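Posted 2022-11-13

One hundred examples, and what I learned from them

We wanted 100 good examples for Pika before December. Pika is our small learning system, and it learns only from what people do with the hand-held gripper.
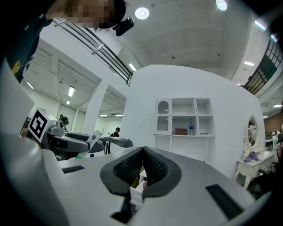 My first plan was to record everything very fast. It was a mistake. When I hurried, I closed the fingers too early, and the system would learn to hurry too. Tracey Mellor looked through my first set and removed 21 recordings. I was a little sad, but she was right.

Now I follow a slower way. I start each recording from a different place, I wait one breath before I grasp, and after I let go I count to 3. I also keep a notebook with the reason for every bad one.

Next we will try for 600. My wrist is already asking for a holiday.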